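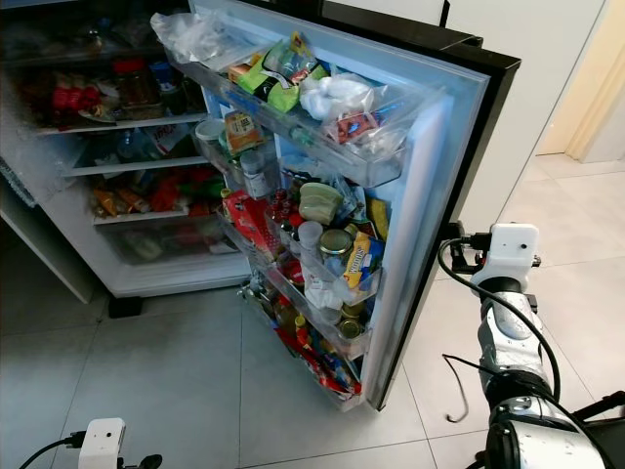
The fridge door, all four bins in use.

Home | Kitchens | Small Spaces | Galleries | About

Gallery: A Lived-In Kitchen Before the Big Clear-Out

By Veronika Magyar
15 December 2020

We asked readers in August to let us see their homes as they are on an ordinary day. The home in this gallery is in Irbridge, and it belongs to a household that shops once a week and keeps a lot of snacks in the cold. They plan to sort the fridge before the holidays. Nothing was tidied for us.

The main shelves are as full as the door. The jars with red lids share a shelf with snack packets, a yogurt cup and a small white dish of nuts or dried snacks. Bagged food goes in the clear drawer above.

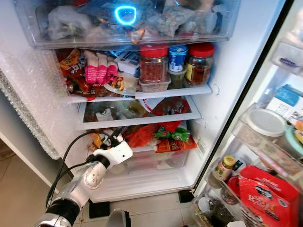 On the Floor

The tile is covered in one spot by a mauve-brown rug with a thin white stripe along its border. There is a small black and white cartoon figure printed on it, much like a classic cartoon mouse. The owners bought it at a market in Flestidden and say it goes in the wash every other week. 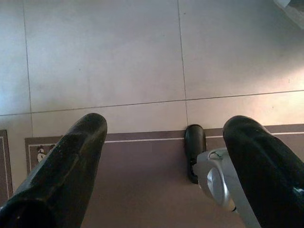
Veronika Magyar

The table gets used for everything from breakfast to bills. Its glossy top has a marble pattern in cream and white with rust-orange and pink veins, and the edge is trimmed in red. The family wipes it down after supper and leaves most of what lives on it in place.

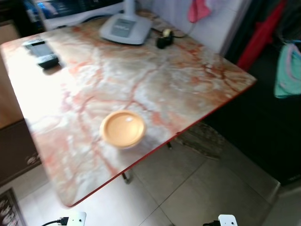 A round container with a peach-orange lid, near the middle of the table.

The next gallery will be a pantry in El Ouafi. Send us your own kitchen by the end of the month.

Comments (3)

Eirlys Nicholas: My fridge door looks the same. I moved the sauces to one bin last year and it lasted 24 days.

tallpantry79: We had a table with a red edge like that when I was a kid. Where would you even look for one now?

Marnie: Please do a follow-up after they sort the shelves. I want to see where the jars end up.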